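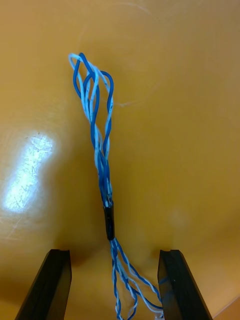

Chapter 7
Brachiopods

7.1 Introduction

Brachiopods are marine invertebrates with a shell made of two valves. They live on the sea floor and feed by filtering particles from the water. Their fossil record begins in the early Cambrian and continues to the present day, but most of their diversity belongs to the Paleozoic. In many Ordovician, Silurian and Devonian limestones they are the most common fossils visible to the naked eye.

The living fauna is small. Several hundred species are known, most of them from cold water, deep water or sheltered surfaces such as the undersides of ledges. The student who has handled only modern shells from a beach will probably never have picked up a brachiopod, and tends at first to identify the fossils as clams. The distinction is made on symmetry and is treated in Section 7.2.

This chapter covers the form of the shell, the main groups, and the use of brachiopods in reading the conditions of an ancient sea floor. Worked material is taken from the Treltik Limestone as exposed in the old quarries at Plasdale. Terms set in the glossary are defined at first use.

7.2 Symmetry and orientation

In a typical bivalve mollusk, the plane of symmetry runs between the two valves. The left valve is close to a mirror image of the right, and neither valve is symmetrical by itself. In a brachiopod the plane of symmetry cuts across both valves from the hinge to the front margin. Each valve is symmetrical about its midline, and the two valves differ from each other in size and shape.

There are exceptions on both sides. Oysters have unequal valves, and some brachiopods that grew crowded together or cemented to a surface are irregular. Where symmetry is unclear, the hinge, the muscle scars and the structure of the shell wall should be examined.

The valves are named ventral and dorsal. The ventral valve is usually the larger and in many groups carries the opening for the pedicle, a stalk by which the animal was attached. The older terms pedicle valve and brachial valve are still found in museum catalogs and in much of the literature. The hinge end is posterior and the opposite margin is anterior. Length is measured from posterior to anterior along the midline, width at right angles to it, and thickness across both valves when closed.

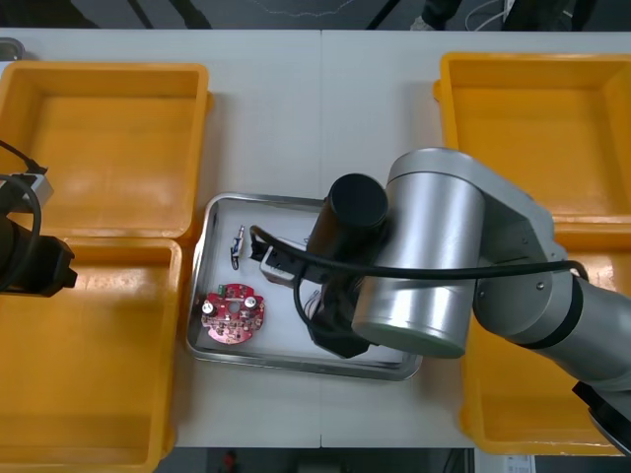
Figure 7.1. Work table with a stainless steel tray, yellow bins and two robot arms.

7.3 Shell composition and preservation

Two kinds of shell material occur. The linguliforms have shells of calcium phosphate with organic matter. The craniiforms and rhynchonelliforms have shells of calcium carbonate, in nearly all cases low-magnesium calcite. Low-magnesium calcite is stable during burial compared with aragonite, and for this reason a bed may hold well-preserved brachiopods beside snails and clams that survive only as molds.

Four states of preservation should be recorded separately in field notes:

Original shell, with growth lines and fine ornament intact.
Recrystallized shell, in which the outline remains but the wall structure has been lost.
Replaced shell, most often by silica.
Internal or external mold.

Silicified material can be freed from limestone with dilute acid. Delicate spines and internal supports that would be destroyed by mechanical work are often recovered in this way. Calcitic shells must not be placed in acid. They are prepared with needles, air tools or fine abrasive, under magnification.

Internal molds deserve attention even when shells are present. The muscle scars and the marks of the mantle canals are frequently clearer on the mold than inside the valve.

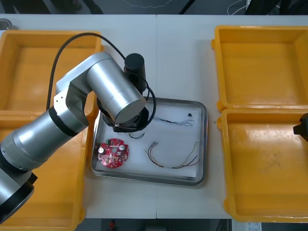
7.4 Articulated and disarticulated shells

Rhynchonelliforms have teeth in the ventral valve that fit into sockets in the dorsal valve. In many of them the joint holds after death, and the shell may be buried closed. The share of articulated shells in a bed is therefore used as a guide to the speed of burial and the amount of transport. The guide is only approximate. Strongly interlocking hinges resist separation for longer than weak ones, so comparison between beds should be made within a single genus.

The Plasdale collection shows the method. It was made by Huiling Hao and Clifford Bergeron from 17 beds and contains 1,804 specimens, of which 1,720 could be assigned to a genus. Shells in the lower shaly beds are mostly articulated and lie at all angles to bedding. In the upper grainstones most are single valves, lying convex side up, the stable position under a current. Bergeron interpreted the change as a shift from quiet water to a wave-worked bottom. A later study of the same beds by Hanyu Liang accepted this reading for the grainstones but attributed two of the shaly beds to storm burial.

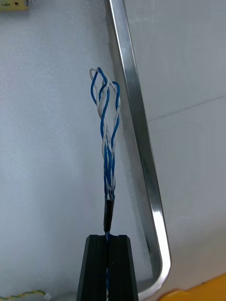

7.5 Main groups used in this chapter

Orthids have a straight hinge line, fine ribs and two convex valves, the dorsal often flatter. They are characteristic of the Ordovician.

Strophomenids are commonly wide and thin, with one valve convex and the other concave. The space for the soft body was narrow.

Spiriferids contain a spiral support for the feeding organ. Many have a long hinge line drawn out to points, giving the shell a winged outline.

Rhynchonellids are small and strongly ribbed, with a pointed beak and a folded, zigzag front margin. They persist today.

Terebratulids have a smooth or weakly ribbed shell with a rounded pedicle opening and an internal loop. They make up most of the living species.

Identification to genus generally requires internal features, and Section 7.6 describes the preparation of serial sections for this purpose.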